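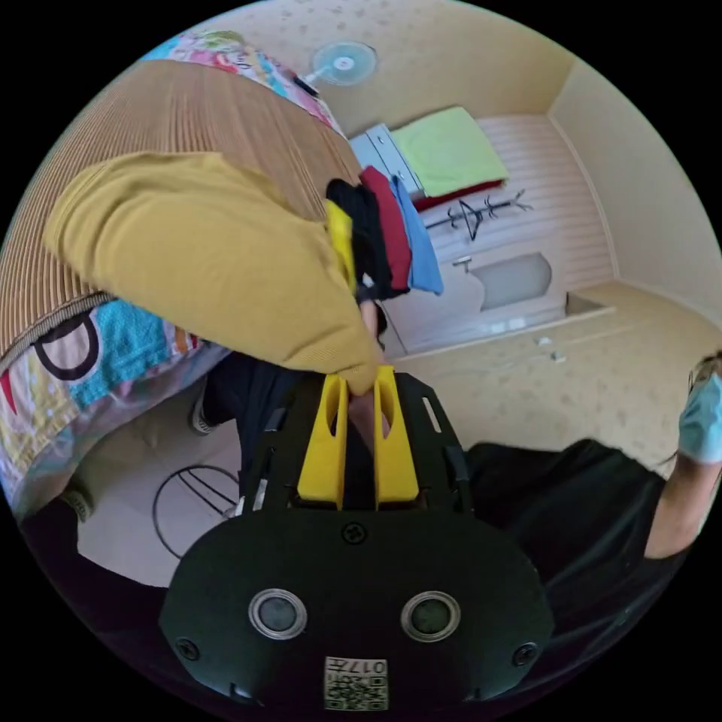 Home | Cleaning | Laundry | Closets | Repairs | Contact
Search this site Go

How to Wash and Store Wool Sweaters for the Summer

Updated Aug 17, 2022 by Consuelo Pacheco

Moths don't eat clean wool nearly as often as they eat wool with skin oil, sweat or food on it. Most of the work of storing sweaters is washing them before they go away. If you put them in a drawer straight from wearing, you may find holes in December.

Before you start

Read the care label on each sweater. If it says dry clean only, take it to the cleaner and pick up these instructions again at the storage section. Everything else can be washed by hand in a sink or tub.

You will need:

Wool wash or a mild shampoo
Two large bath towels
A flat drying rack
A sweater comb or fabric shaver
Cotton bags or a bin with a tight lid

Check for damage first

Hold each sweater up to a window and look for small holes, mostly at the elbows, underarms and hem. Mend them now. A small hole gets larger in the wash when the loose stitches run. If you can't mend it right away, run a thread through the open loops and tie it off.

Take off pills with the comb. Lay the sweater on a table, pull the knit lightly with one hand and comb in one direction. Don't press hard at the cuffs.

Washing

1. Fill the sink with cool water and add the wool wash. Use the amount on the bottle. More soap only means more rinsing.
2. Turn the sweater inside out and push it under until it is soaked through.
3. Leave it for 15 minutes. Don't rub or twist it.
4. Drain the sink, press the water out against the side, and refill with water of the same temperature. A sudden change from cool to hot can felt the wool.
5. Rinse until the water runs clear.

Wash dark reds and blacks separately the first few times. They can bleed even in cool water.

Drying

Lift the sweater with both hands under it. Wet wool is heavy and will stretch if you pick it up by the shoulders. Lay it on a towel, roll the towel up, and kneel on the roll. Repeat with the second towel if the first is soaked.

Spread the sweater on the rack and pat it back into shape. Line up the side seams and close any buttons. Turn it over after a day. Thick sweaters can need 2 full days, and they must be completely dry before you store them.

Folding and storing

Fold the sleeves across the back, then fold the body up from the hem in halves or thirds. Don't hang knits. Put the heaviest at the bottom of the bin and the light ones on top.

Cedar blocks smell nice but won't kill moths already in the wool. If you have had moths before, seal each dry sweater in a plastic bag and keep it in a chest freezer at 0 degrees Fahrenheit for a week. Let it come back to room temperature before you open the bag.

Vacuum the closet shelf and the corners behind it before the bin goes back.

Thanks to Leobardo Tovar for the correction on freezing times.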